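手持ち型グリッパの指先パッド形状とカメラ設定の比較
ロボット工学演習 最終報告書(提出日 2021年3月2日)

1. 背景と目的
本班は、人が手で持って動かすグリッパで拭き取り動作を記録し、後段のアーム制御に使うことを課題とした。前期の班は既製のBrurnskaハンドを使用したが、薄い布をつまむときに指先が天板に当たり、記録が途中で止まることが多かった。今回は平行リンク式の手持ちグリッパを用い、指先パッド2種類とカメラ設定3種類を比較した。

2. 装置
グリッパのリンクは黒色で、関節部に真鍮色のブッシュを入れている。開閉量は握り側のエンコーダで読み、Emgateの小型制御基板を経由してPCに送る。カメラはグリッパ本体に固定し、両方の指先が常に視野に入る角度とした。記録ソフトはPlanderikを使用した。
パッドAは把持面が平らなもの、パッドBは把持面に浅い溝を付けたものである。外形寸法と取り付け穴の位置は共通にした。交換時にリンクを分解する必要はない。

3. 実験方法
木製の台に青い布を置き、次の手順を1試行とした。
(1) 指を開いた状態で布に近づく
(2) 布の端をつまみ、持ち上げる
(3) 台の別の位置に移し、指を開く
試行数は全条件の合計で107回である。操作者による差を減らすため、各条件の最初の数回は練習とし、集計から除いた。
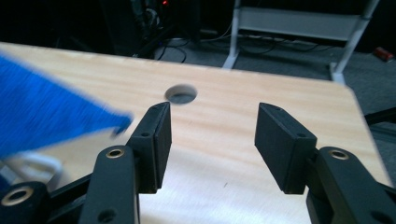 平らな把持面のパッド。指を開いた状態

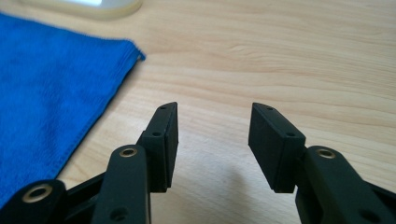 カメラ設定は、露光時間を自動、長め固定、短め固定の3条件とした。照明は部屋の天井灯のみで、補助灯は使っていない。露光を短くした条件では画面が暗くなるため、ゲインを上げて補った。

4. 結果
パッドAは、布の端が折り重なっている場合には安定してつまめた。一枚だけの端をつまむ場合は、指先を台にかなり近づける必要があり、先端が台をこする失敗が目立った。
パッドBは一枚の端でも滑りにくかったが、指を開いても布が溝に引っかかり、離れるまでに手首を振る動作が入った。この動作は後段の制御では不要であり、記録から手作業で切り取った。
カメラについては、長め固定で手首を速く動かしたときに布の輪郭が流れ、自動追跡が外れた。自動露光では、明るい天板に近づくと布の側が暗くなる傾向があった。短め固定は画像にノイズが増えたものの、追跡の途切れは最も少なかった。集計の対象とした画像は4,000枚を超える。

5. 考察
つまむ性能だけを見ればパッドBが有利だが、放す動作まで含めるとパッドAの方が扱いやすい。Nguyen-Tranの配布資料にある先端の面取りをパッドAに加えれば、台への接触を減らせる可能性がある。7月の中間発表では溝の深さを変える案を挙げたが、造形の時間が足りず今回は試していない。
また、開閉量の値は握り始めの部分でばらつきが大きい。リンクのがたつきとエンコーダの取り付けのどちらが原因かは切り分けられなかった。

6. 今後の課題
・面取りを加えたパッドAの試作
・補助灯を付けた状態での短め固定の再測定
・布以外の対象物(スポンジ、紙)での比較
・エンコーダ固定具の作り直し
造形データと試行ごとの記録表は、研究室の共有フォルダの「gripper_pad」に保存した。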